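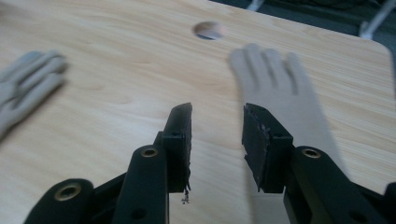
Technology & Government

Grusengate opens public site for its automated decision tools
2018-03-10

People who live in Grusengate can now look up which computer systems the city uses to help make decisions about them, thanks to a new public register that went live this week after a good deal of patient work behind the scenes.

The register, which the city has named Tumard, has a page for each software tool that sorts, scores or predicts something on the city's behalf. Each page says in plain language what the tool does, which department runs it, what kind of information goes into it and whom to call if you think it has made a mistake about you. There are 70 tools listed so far, and anyone who has ever tried to find out why a parking permit was turned down, or why one street gets its potholes filled before the next one over, will probably want to spend an evening clicking around in there.

Habibur Sarkar, who heads the city's digital services office, told a friendly and fairly full room at the Seol Street library that the idea came from the letters his office kept getting.

"People would write to us and ask, very politely most of the time, whether a person or a machine had read their form," Sarkar said. "And I have to tell you, there were days when it took us a week to find the answer ourselves. That didn't sit right with me."

The city put a draft of the site online in February and invited residents to try it out and say what they thought. It received 913 comments, many of them asking for shorter words, and quite a few from people who wanted to see the names of the companies that sell the tools to the city. Both requests were taken up. The company names now sit near the top of every page, along with the year the contract ends — something the draft had left out altogether.

Rosevov, the local software firm that built the site, will look after it for the first four years. Jae-hoon Baek, the firm's project lead, said his team had spent much of the winter sitting down with city departments, going through old contracts and working out which programs belonged on the list and which were really just spreadsheets with a fancy name.

"We had long, good-natured arguments about that," Baek said. "The library's book suggestions are in. The thing that turns the fountain lights on at dusk is out, although I would have liked to keep it."

Departments must now add a page to Tumard before they switch on any new tool, and they have to check their existing pages twice a year. If a tool is retired, its page stays up with a note giving the date, so that people who had dealings with it can still read what it did.

The register does not yet cover the school district, which runs its own computers and has its own board, or the regional bus company. Sarkar said he has been talking with both and hopes to have the schools on board in time for the fall term, but he was careful not to promise anything on their behalf.

For residents who would like some help finding their way around, the Seol Street library is holding drop-in sessions on Tuesday evenings through the end of spring, with staff from the digital services office on hand to answer questions. There is also a printed guide, and the city has ordered 1000 copies — they can be picked up free of charge at the library and at the front desk in city hall.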